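Desk Supplies, Sorted: Gallery

Bench 5, Rosales workroom
Compiled by Sarahí Ventura, May

Small desk items from the Rosales front office were put into divided trays over the spring. The pages in this gallery cover writing tools and erasers. Paper goods, clips and tape are on the Mulavholm page. Item numbers follow the Flikorow supply list, which has 1396 lines at present.

Trays are clear plastic, rectangular, with a low divider. A low divider lets a long pen rest across both sections if it has to, but the preferred position is along the length of one section. Markers go in first. Highlighters follow, then erasers, which take whatever floor space is left.
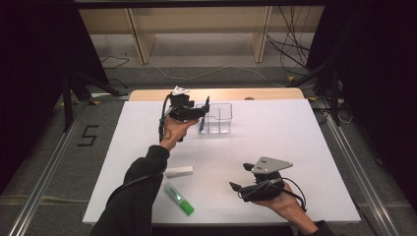 Dark ink and highlighters are kept on separate sides of the divider. Leopoldo Hinojosa asked for this after the first batch, when blue and black markers were hard to find under the fluorescent colors. Caps are checked before an item goes in. Any marker with a loose cap is set aside and tested on scrap paper.

White block erasers are stored flat. Wipe them first, as graphite dust shows on clear plastic and is slow to clean out of the corners.

Tray line 408: markers, blue, slim barrel. Store horizontally once in the tray.

Labels go on the short end of the tray, lower left corner, text reading outward. Stock is nearly 3000 pieces across all rooms. Corrections to item numbers should be sent to S. Ventura with the tray line in the subject.

Next gallery: Lernetar drawer inserts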